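4.2 What the student demonstrations contain

The course at Ladov set out to collect 3,000 grasps of paper cups with hand-held grippers. The students delivered 655, and we kept 500 after Auer's review. We doubt that the shortfall matters much. A larger worry is how alike the grasps are. Most students settled on squeezing the cup near its rim, where the wall is stiffer, and few tried anything else once that worked (Figure 2).

A policy trained on such data may score well and still have learned very little about cups. The Nouri team reported steady gains through March, but their test cups came from the same stock as their training cups — a weak test by any standard. We also could not separate the effect of the felt-like pad facing from that of practice, as both changed between sessions. Claims that the class "taught" a general grasp should wait for trials with unfamiliar objects.
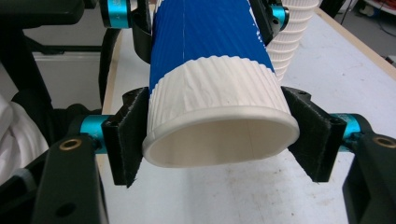

Figure 2. Paper cup held on its side between the finger pads, gripped just behind the rim.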